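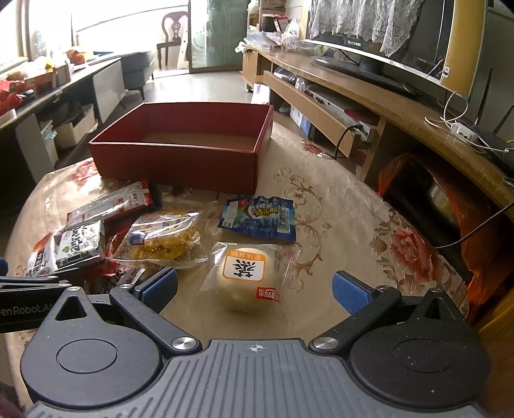
Equipment Notes: Care of the Hand-Held Gripper Pair

The Wuvus set of hand-held grippers has now completed 196 hours of household handling work under the Mangundap program. The set was withdrawn from use for four working days in August for inspection and returned to service with new finger pads and a revised care routine. This item sets out what was done and what is now expected of staff who sign the equipment out from the Cunbridge store.

Condition on arrival

The set consists of two grippers, held one in each hand by the operator. Danang Wuisan carried out the inspection at the main bench. The bodies and side housings were sound. The linkage arms moved freely on the left unit, but the right unit was slow to open over the last part of its travel, and its fingers did not come to rest level with each other. Operators had recorded this in the log on several occasions as "sticky" or "lazy right hand", without a fault form being raised.

Packaged food had been the main material handled during the period. The work consists largely of picking up wrapped items from a table and placing them in a box, and the range of packaging is wide: stiff foil, soft clear film, card, and plastic bags with a good deal of air in them. Fine crumbs and sugar had found their way into the pivots on the right unit. The finger pads on both units had become polished at the tips, which is where a narrow packet is usually held.

Work carried out

The pivot screws on the right unit were removed, cleaned and refitted. Mr Wuisan found that one had been overtightened at some earlier point, and this accounted for most of the slow opening. The linkage arms were wiped down with a lint-free cloth and checked against the left unit for side play. No parts of the linkage needed replacement.

All finger pads were changed at the same time. The previous practice was to change a pad when it looked worn, and this had left the two units with pads of different ages and a noticeably different feel. An operator who closes both hands on similar items should meet the same resistance on each side. Pads will in future be replaced as a full set and the date entered on the inside of the case lid.

The replacement pads were supplied through Wenier. They are seated in the same way as the earlier ones, but the fit is slightly tighter and a new pad should be pressed home along its whole length, starting from the base. A pad that has lifted at the tip will catch on the serrated edge of a snack bag – this was seen twice during bench trials, both times on the same finger – and it must be reseated before work continues.

Setting up on site

Takumi Hoshino has rewritten the set-up card that travels in the case. The main change is to the order of work. Operators are asked to prepare the table before opening the case, so that the grippers are not put down among the items to be handled.

Where the table has a cloth, it should be drawn flat and left in place. Households are not to be asked to clear or rearrange a room beyond the area in use. The box that is to receive the items should be placed where both hands can reach its far side, with its lid or flaps clear of the fingers. Small loose wrappers should be moved away from the working area, as they are easily drawn into the linkage when the fingers close near the table surface.

Each gripper is then opened and closed fully, with nothing between the pads, until the operator is satisfied that the motion is even. The round marker on the body is to be checked for smears and cleaned with a dry cloth only. Solvent wipes lift the print and are no longer packed in the case.

Holding narrow and upright items

Most of the questions raised by operators concerned tall, narrow foil packets. These tend to twist if gripped on their broad faces, and the contents shift when the packet is tipped. The recommended hold is at the two long edges, with the pads opposite one another and only enough pressure to keep the packet from turning. The packet may then be lowered into the box with one hand while the other steadies whatever is already standing alongside.
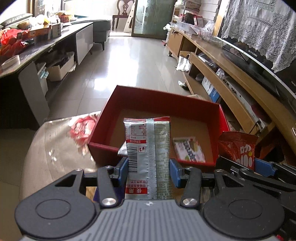
Edge hold on a narrow foil packet, with the second gripper at a snack bag beside the box.

Round items in clear film call for a different approach. The fingers should be opened well beyond the width of the item before the hand is brought forward. Closing should be slow and should stop at first firm contact. Soft bakery items mark easily and an item that has been crushed is to be set aside and noted.

After each visit

The care routine at the end of a visit has been shortened so that it may be completed before the case is closed:

Brush out the pivots and the ridges on the body.
Wipe the pads with a damp cloth and allow them to dry with the fingers open.
Check the pivot screws by eye and by hand. Do not tighten them on site.
Record hours, any item dropped, and any stiffness in the log.

Stiffness of any kind now requires a fault form, however slight it may seem. Forms go to Puspita Majimbun, who keeps the service record for the set and will arrange bench time. Operators should not exchange parts between the left and right units.

Spares and bookings

One complete set of pads is held in the case and a further set at the store. Please advise Azlan Wattimena when the set in the case has been used. The set is booked for the Mangundap program each morning until the end of October, and afternoon bookings are open to other groups. A short practice session is required for anyone who has not used the grippers since the new pads were fitted. Irfan Simanjuntak will run these at the bench on request, and the updated set-up card is available from him in printed form.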